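Protokoll der Besprechung zur Geräteplanung

Datum: 4. Mai 2023
Ort: Projekt Troltberg, kleiner Besprechungsraum
Anwesend: Eduardo Pacheco (Leitung), Brian Gachanja (Protokoll), zwei Mitarbeitende aus der Werkstatt

1. Protokoll der letzten Sitzung
Das Protokoll wird ohne Änderung angenommen.

2. Zweiter Arbeitsplatz mit zwei Armen
Eduardo Pacheco stellt den Bedarf vor. Der bestehende Platz ist bis in den Oktober fest verplant, und neue Aufgaben kann man nur noch am Abend einschieben. Er beantragt einen zweiten Platz in gleicher Bauart, damit die Programme ohne Anpassung auf beiden laufen.
Es liegen 3 Angebote vor. Das Angebot von Horanard enthält die Arme und die Greifer, aber nicht die Kameras am Handgelenk. Finden bietet alles zusammen an, die Lieferzeit ist jedoch länger. Das dritte Angebot ist unvollständig und wird nicht weiter verfolgt.
Beschluss: Finden wird gebeten, die Lieferzeit schriftlich zu bestätigen. Danach wird entschieden - spätestens in der nächsten Sitzung.

3. Ersatzteile und Verbrauchsmaterial
Für Greiferfinger und Kabel sind im laufenden Budget noch 191 Euro übrig. Das reicht für 2 Paar Finger, aber nicht für die Kabel. Die Werkstatt wünscht, dass Kabel künftig als eigener Posten geführt werden. Der Vorschlag wird angenommen.
Die Beutel mit Verschluss und die kleinen Körbe werden weiter aus der Bürokasse bezahlt.

4. Tischplatte und Seitenwände
Es wird diskutiert, ob der zweite Platz die gleiche Platte in schwarzer Marmoroptik bekommt. Brian Gachanja ist dafür, weil sonst die Aufnahmen von beiden Plätzen schwer zu vergleichen sind. Eduardo Pacheco möchte zuerst den Preis einer einfarbigen Platte wissen. Der Punkt bleibt offen.

5. Aufgaben
Pacheco: Anfrage an Finden, Absage an den dritten Anbieter.
Gachanja: Preise für beide Platten einholen, Posten für Kabel in die Liste eintragen.
Werkstatt: Maße für die Seitenwände aufschreiben und an Gachanja senden. 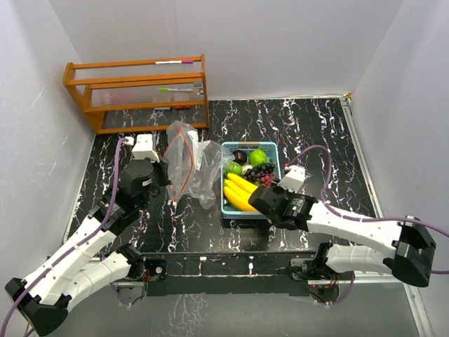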